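### 4.2 Viewpoint selection in small rooms

The planner was tested in Wumberg, our indoor simulator, using bathroom layouts from the Skusico set. Each episode starts at a random free pose and ends when the target object has been found or after 700 control steps. We ran 2000 episodes per planner. Candidate views are scored every 8 steps by Fastitley, which adds expected new floor area to the detector's confidence for the target class.

Narrow spaces behind doors were the hardest case for the scoring function. A large share of the view goes to the door, and the area term drops even when the target is in plain sight.
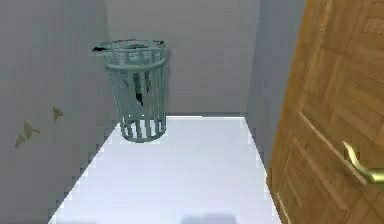
**Figure 3.** (a) Rendered view past a wooden door toward a wastebasket at the back wall.

We therefore mask door pixels before computing the area term. The mask comes from the simulator's class labels, so the result is an upper limit on what a learned mask would give. Blank walls cause a different problem: depth is valid, but there is little texture for the pose tracker to match. In such views the planner lowers the turn rate to 36 degrees per second and favors headings that keep a fixture in sight.
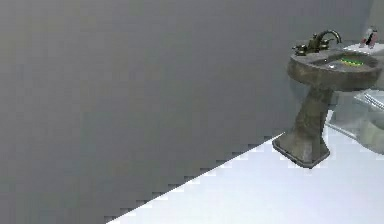
Ayala objected in review that slowing the turn only hides tracker drift, and asked for a run with the true pose supplied at every step. We added that run as a separate row in Table 2. The turn limit is switched off there, and all other settings are unchanged.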